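Fondico Opens Bigger Packing Hall in Ornau, Just in Time for the Busy Season

ORNAU, October – Fondico has moved its mail-order packing work into a new hall on the east side of Ornau, and the first full week of orders is already out the door. We couldn't be happier with how it went!

The hall covers 1,896 square meters, and it brings under one roof the jobs that used to be split between the old Ornau store and the annex in Dukow. Goods come in at the north doors, are sorted into bins, and go from there to the packing tables and the loading dock. No more van trips between buildings for a single missing item.

Shelving went up over the summer: 2,338 shelf spaces in all, with the small household goods closest to the tables (this was the packers' own idea, and a very good one). There is a proper break room too, with windows that open, and a bike shed for 734 fewer excuses to drive. The big gray bins made the move as well. They have seen years of use and have plenty of life left in them.

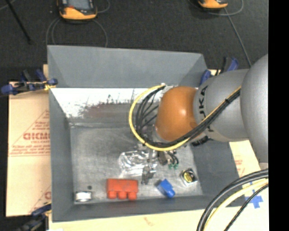 A clear plastic package on the worn floor of a gray bin at Fondico's Ornau hall.

On the first Friday, the team packed 1,227 orders between the early shift and the last pickup at 5 p.m., a new best for Fondico. Returns will be handled in Dukow until the end of the season and will then move to Ornau.

Neighbors and customers are welcome at an open afternoon this month. Coffee and cake will be served by the loading dock, and children can pack a parcel of their own to take home.

About Fondico
Fondico sends household goods to homes and small shops across the region from its base in Ornau.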